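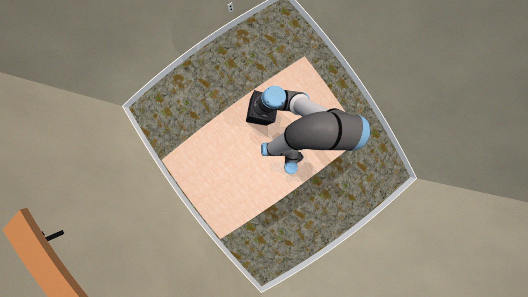 Teaching an arm to reach, one made-up room at a time

October 30, 2023

I have spent most of this month looking down on a robot arm that doesn't exist. It lives in a simulator, bolted to a peach-coloured wood-grained mat, in a square pen with a floor like the bottom of a neglected pond. I chose none of this. The simulator picks the floor, the mat and the walls from a big bag of textures and leaves me to live with its taste.

The project is called Inskip, after the village where I once missed a bus, and the aim is modest. I want a small network that looks at a view from above and says where the tip of the arm is. No picking up, no stacking, no making the tea. Just: where is the end of the thing? A toddler could do it, but toddlers want feeding and won't work through the night.

To learn this it needs examples, and examples are what I've been making since August. One example is a picture plus the six joint angles that produced it. The simulator knows the angles exactly, so the labelling is free, and this is the whole attraction. My first go was 130 pictures, all in the same room with the same grey floor. The network did beautifully on those and fell to bits the moment I changed the carpet. It had learned the carpet.

So now everything moves. Each batch is 500 pictures, and every one gets a new floor, a new mat and a fresh pose. Lichen-like blotches on the ground, orange board in the corner, light switch or outlet on the wall: all fair game. The idea is that if the surroundings are silly enough, often enough, the only thing worth paying attention to is the arm.

Poses are the fiddly part. Pick six angles at random and a good share of them put the elbow through the table, which the simulator will happily draw for you. I throw those out. Then there are the folded ones, with the forearm tucked back under the big grey link and the wrist hanging over the mat. From overhead the tip is a small blue cap among several other blue caps, and I have to squint to tell which is which. I was going to bin the folded ones too, until I noticed they were exactly the ones the network got wrong. They stay in. I've asked for 300 extra.

Things I would tell myself in August:

Save the random seed with every picture. I lost a whole batch called Granport to this and still can't say what was in it.

Look at the pictures. I went two days with the lamp set inside the ceiling and a folder full of very accurate labels for the dark.

Don't move the camera and the arm in the same run until you trust one of them.

The next batch is Hevport, 1000 pictures, rendering in the spare room now on a computer that sounds like a hand dryer. If it finishes by the weekend I'll train on it and post the error plots, good or bad. I'm also going to turn the shadows down in half of them, as I have a nasty feeling it's been reading those instead of the arm.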